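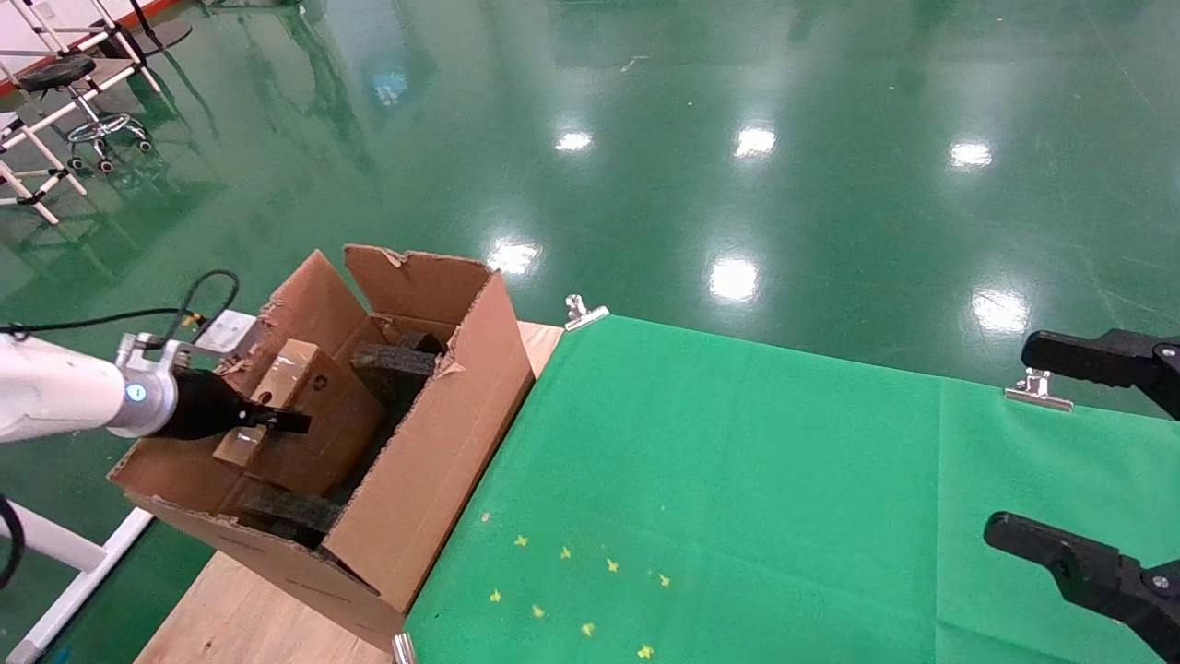 A small box inside a larger one, top flaps open.

Shopping > Opinion > Outlet Stores

Factory outlets should print the real old price

Last updated: May 3, 2025

The Salminen outlet in Tundcombe had a winter coat tagged at 2000, marked down from 3000. I have never seen that coat in the main Salminen store. Much of what hangs in these outlets was made for them, so the higher price was never charged anywhere.

I don't mind cheap goods. I bought 2 pairs of boots at Husolby last June and they are fine. But a sale tag should mean a sale – the date and the store where the old price applied, printed on it. If there was no old price, leave it off. I would still stop in for 10 percent off a price I could believe.

Contact | © Brorkell | Back to top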